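4. Rules for a shared table

4.1 What the standard leaves out

The published guidance on collaborative workspaces is sound on force limits, stopping distances and the colour of the emergency stop button. It has very little to say about crockery. A laboratory that wants to know how hard a robot may press against a person's forearm can look it up before morning tea. A laboratory that wants to know whether a mug on its side counts as a mug, for the purposes of starting a trial, will find itself writing the rule in-house, generally after an argument.

The Tindau rules grew out of several such arguments. They apply to tabletop manipulation work with household objects, carried out by remote operation or by a learned policy, on a bench that people also reach across. We make no claim that they suit a welding cell. The first version ran to two pages and was written by people who had never had to follow it. The present version is longer and was written by people who had.

4.2 Layout before a trial

Rule 1 requires the starting layout to be recorded before the arms are enabled. This sounds too obvious to print. Of the 388 trials we audited from the first phase of the work, however, a good many had a starting layout described only as "standard", a term which each operator understood perfectly and no two understood alike. The word is now banned from the trial sheet. Operators must name each object, say what it is resting on, and say which way up it is.

Rule 2 concerns orientation. An object that is meant to begin upright must be upright, and one that is meant to begin on its side must be entered as such. An object found on its side which was meant to be upright is a layout fault, and the trial doesn't start. Several operators objected that a policy worth having should cope with a tipped mug. We agree, and would welcome trials that test it on purpose. What we can't use is a set of trials in which it was tested now and then by whoever bumped the table.

Rule 3 deals with food. Real fruit is allowed because plastic fruit behaves like plastic, and a hand that has only ever squeezed plastic forms a rosy view of its own abilities. Peeled fruit must be entered as peeled. It is replaced at the end of the session whatever its condition, and it is not lunch. The last clause was added in September and we would prefer not to go into it.

4.3 Hands and people

Rule 4 sets out who may reach onto the table, and when. While either arm is enabled, the answer is no one. The tempting moment is the one just after a trial goes wrong, when an object has ended up somewhere daft and a helpful person wishes to put it right. The rule asks the helpful person to wait for the operator to call the arms disabled, and for the operator to say it out loud. A nod was tried in the first phase. Nods are ambiguous, particularly from someone in a headset.

Rule 5 extends the same courtesy to the robot. Both hands must be parked clear of every object before a person resets the table. "Clear" was at first left to judgement, and judgement turned out to vary with the time of day. The rule now says that the person resetting must be able to lift each object straight up without touching the machine. It takes a few seconds to check and has been grumbled about for the better part of a year.

Rule 6 covers the surroundings: cables, cloths, stands and anything else that has migrated towards the bench. Hanging fabric is permitted if it is fixed at the top and can't be drawn across the working surface by a moving arm. Loose cables are not permitted. We are aware that every laboratory believes its own cables to be exempt.

4.4 Stopping and writing it down

Rule 7 separates a stop from a failure. A stop is any trial ended by a person for any reason, including nerves. A failure is a trial that ran to its end and didn't do what was asked. The first-phase logs mixed the two freely, with the odd result that the most cautious operator appeared to be running the worst robot. Stops are now logged with a reason in plain words, and no operator is asked to defend one. Swanepoel, the second site, adopted this rule before any of the others and reports that its operators stop more often and complain less.

Rule 8 asks that each trial be viewable from more than one camera. A head view gives the layout in a form that a reader can take in at once, while a wrist view gives the relation between finger and object, often at an angle that makes the table look like the deck of a sinking ferry. Disagreements between reviewers over whether an object had been touched were mostly settled by the second view, and in a few cases were started by it.

Logging was done in Vovico, and the audit tables were prepared with Grallex. Storage was capped at 2000 clips per site — a limit chosen by the budget, though we have since found methodological reasons to admire it.

4.5 Applying the rules to one set of objects

The mug, plate and mandarin set is the one on which the rules have been most used and most disputed. Figure 4 gives a head view and a wrist view of the set. In the terms of Rule 2, the mug would be entered as upright in the first and on its side in the second, and a trial sheet that said only "mug, plate" would fit both.
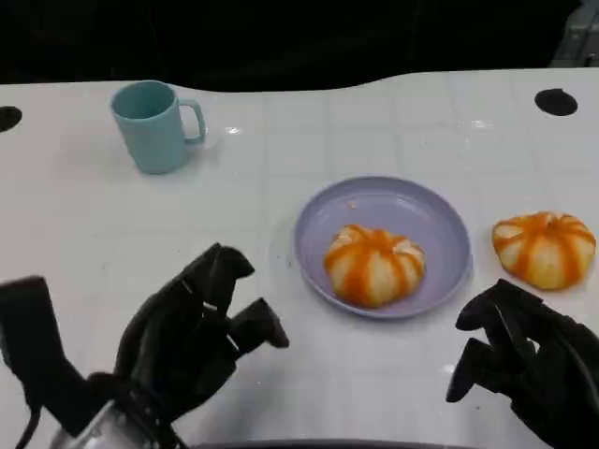
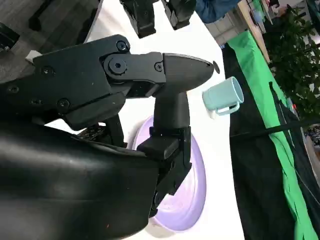

Figure 4. Teal mug and lavender plate on the shared table, with the robot's fingers in view. Head view first, wrist view second.

Thulani Van der Merwe

The head view also shows why Rule 1 asks what each object is resting on. There are two peeled mandarins, one on the plate and one directly on the table, and they are alike enough that "the mandarin" would be no use to a reviewer. We now require "mandarin on plate" and "mandarin on table", which reads like a children's book but has ended a long-running correspondence.

Two matters remain open. The rules don't yet say how far an object may sit from its recorded position before the layout counts as changed, and the sites differ on whether crumbs are objects. Tindau says they are not. Swanepoel has asked for a definition of crumb, and a draft is being circulated with the next revision of the trial sheet.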